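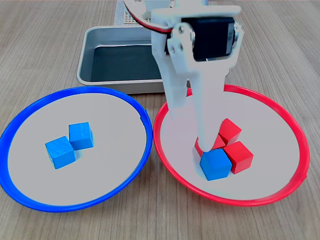

How do you keep board game pieces sorted when you play with a big group?

Asked by Imke Nolte, 05/04/2026

Hi all, hoping somebody has a system for this. I host a game night at my place in Fallcombe and it's grown a lot since I started it. We used to be a quiet table of adults who put things away properly. Now it's two tables, a couple of kids, and my brother-in-law, who shakes the box to make the lid fit.

My problem is the bits. Cubes, discs, those little coins, the tokens that look like every other token. We mostly play Dusport and Montecinos, and both of them have a ton of small pieces in pretty much the same colors. The last time I sat down to check Dusport against the list in the rulebook I got 157 pieces, and I'm fairly sure that's short, but I'd lost my place twice and my tea was getting cold so I quit.

What happens is that everything starts out neat and then around the second hour it all drifts. Somebody pays for something and tosses the pieces toward the middle. Somebody else makes change out of the wrong pile. Then we end the night at 11, everyone's tired, and it goes back in one big bag and I tell myself I'll fix it tomorrow. I have never fixed it tomorrow.

I don't want to spend a fortune. I looked at those custom wooden inserts and they're lovely but I could buy another game for that. I also don't want anything so fussy that my guests feel like they're being graded. Setup right now takes us almost 30 minutes for Montecinos and most of that is picking through the bag looking for yellow.

So, two things I guess:

What do you use ON the table, while you're playing?
And what do you use in the box, so that setup is quick next time?

Also, if anyone has a good way to deal with missing pieces I'd love to hear it. I'm down at least one green disc and we've been using a dried bean.

Thanks so much in advance!

Jannik Eichhorn replied:

ziploc bags. one per color. done

edit: ok someone messaged me that this wasn't very helpful so, I use the snack size ones and I poke a hole in the corner with a pin so the air comes out, otherwise the lid won't close. I buy the store brand. For on the table I just dump them out of the bags and it's fine, we've never lost anything (that we noticed)

Arlindo Rangel replied:

Oh, I feel this one! I've been running games out of my dining room for years and I went through every stage of it. I had the bags, I had the tackle box, I had a fishing vest at one point, please don't ask. So let me tell you where I ended up, and you can take whatever is useful.

On the table first, because I think that's where you're losing most of your evening. The thing that changed it for me was going shallow. I had been using bowls - nice deep cereal bowls - and people couldn't get a single cube out of them without digging, so they'd grab a handful, take what they wanted and throw the rest back in the general direction of the bowl. With something flat and wide that has a bit of a lip, you can see the whole supply at a glance and slide one piece up the side with a finger. Kids' plates are perfect. Saucers work. So do the plastic lids from big yogurt tubs, if you've got a family that eats yogurt like mine does.

Then match the color of the dish to the color of the pieces, if you possibly can. I know it sounds like preschool. It works on grown adults though, and it works best on tired ones. Before I did it, I was forever answering "where does this go?" and now I hardly hear it. If you can't find dishes in the right colors, a strip of colored tape around the rim does the same job and peels off afterward. For yellow I've got a lid with a sunflower on it, which is close enough.

Now, where you put them matters too. One set in the middle is okay for four people. For a long table I split the supply and put half at each end, so nobody's sleeve has to travel across the board to buy a sheep. I lost an entire harbor in Dusport to a cardigan once. And keep drinks off the same surface if you've got a side table. My wife Carla bought a folding tray table at a yard sale and it's honestly done more for our cards than any sleeves ever did.

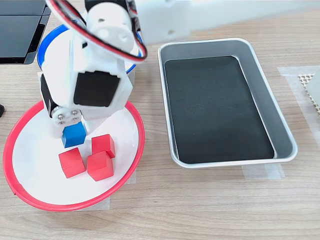 Mixing is going to happen whatever you do, so I'd plan for it a little. My habit is a quick look at the dishes whenever we stop for a scoring round or a bathroom break. I don't announce it, I just lean over and move things. It takes no time if the dishes are the right colors, since a stray pops right out at you, the way the blue cube does in with the reds on that red-rimmed plate. In a big bag of everything you'd never spot it, and on a dish that doesn't match anything you'd have to stop and think about it. The colors do the checking for you. If you have kids playing, give them the job and call them the banker. Mine took it so seriously that we had to ask permission to touch the coins.

I also keep one extra dish or tray for stuff that has no home. Dice from another game, a token you found on the floor, the mystery peg. It all goes there and gets dealt with at the end. Before we had one, those things ended up in whatever pile was closest and then in the wrong box for six months.

For the box itself, I'm sort of with Jannik, bags are cheap and they fit anywhere. But I'd bag by PLAYER where the game lets you. In Montecinos every player starts with the same kit, so I have one bag per player with the whole starting kit already in it, and the shared stuff goes in a separate bag. You hand a bag to each person as they sit down and they do their own setup while you're getting the chips. Our setup went from forever to however long it takes to open the salsa. For the shared supply I use small plastic tubs with snap lids that my daughter's hair ties came in. They go straight on the table if you don't feel like getting dishes out.

Write the contents on a slip of paper and stick it in the bag. I used to write on the bag with marker and it rubbed off on my fingers and then on the board.

As for the green disc - check inside the fold of the box, where the cardboard corner comes together. Then check the vacuum. After that, write to the publisher, plenty of them will mail you a spare if you ask nicely. Or you can get plain cubes and discs from craft places. I bought a lot of 2000 mixed cubes in March with my neighbor and we split them, and I will be leaving cubes to my grandchildren. The colors weren't a perfect match but under a lamp you'd never know. Keep the bean as a backup though.

Have fun, and hide the box from your brother-in-law until the lid's on.

Ludger Petersen replied:

Arlindo covered most of it so I'll only add a few odds and ends.

If you've got anyone at the table who has trouble telling red from green, color matching alone won't help them. My brother Detlef is like that and for years he was quietly paying with the wrong cubes and losing to me (I had my suspicions). We put the supply dishes in the same order every single time now, left to right, and he goes by position. You could also put a little label at the edge of each dish.

A thin mat or a piece of felt under everything is nice too. Pieces don't skid and it's a lot quieter. We use an old Zenholm picnic blanket with the fringe cut off, and at the end of the night you can pick up the corners and roll all the strays to the middle. Shake it out over the table and not over the porch rail. I found three of my cubes in the hydrangeas.

And I'd disagree about tubs in the box if you store your games standing up. Mine popped open on the shelf and I had the same mess as before, only with tubs in it. Put a rubber band around them or lay the box flat.

One last thing, do the putting away before anyone gets their coat. Once the first coat is on you're doing it by yourself.

Imke Nolte replied:

Thank you all so much, this is great! I had no idea about the colorblind thing and now I'm wondering about one of my regulars. I've got a stack of kids' plates in the cupboard so I'm going to try those next time, and I'm doing the player bags for Montecinos tonight. Found the green disc by the way. It was in the Dusport box.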